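Best way to clean up a badly warped live LP before I digitize it?
Posted by Ritva Koivisto in Records & Listening

Hi all, I've got a copy of the Hsiao live album, the double one recorded at the Prarkidville ballroom, and side three is driving me nuts. I found it at a library sale in April and the cover was so nice that I didn't look hard at the vinyl (my fault!). There's a dish warp on the second record and the needle rides up and down like a little boat. It plays all the way through, but the long organ ballad wobbles in pitch, and that's the one song I wanted it for. The Stornov reissue is pressed from a different mix with half the crowd noise gone, so I'd love to save this one. Has anyone here flattened a record at home? Or should I just transfer it as it is and fix it on the computer?

Fung-ping Cheung
I've done a few, and my advice is go slow. I put mine in a clean paper inner sleeve between two sheets of thick glass, stack books on top and leave it in a room that stays the same temperature for a few weeks. No oven, no hair dryer, no sunny windowsill! I cooked a great bossa nova record that way and the grooves went all soft and hissy. A dish warp usually comes down some, though mine never went totally flat. A record clamp helps too, if your turntable can take one. Clean the record before you press it, or you'll squash the grit right into the grooves.

For the transfer, go a touch heavier on the tracking force, but stay inside what your cartridge maker says. And check that the hole is centered while you're at it. I blamed a warp for months once when the pressing was just off center, and no stack of books is going to fix that.

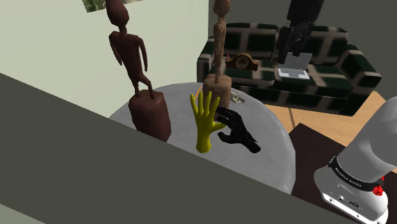
Hiu-tung Chang
Software for pitch wobble is hit or miss, I'd say. I tried it on a Flultmont single and the drums came out sounding like wet cardboard, but slow organ might be OK. Also check the number on the label, the ones ending in 328 were the good pressing I think?? If yours is the other one, just buy another copy, they're cheap.

Piret Kļaviņa
Mine ends in 328 and side three is noisy too, so I wouldn't go by that. I agree with the glass and books. Do a transfer before you start, just so you have something if the flattening makes it worse, and then do another one after and keep whichever sounds better. The encore on side 4 is worth the trouble all by itself, that guitar player is on fire!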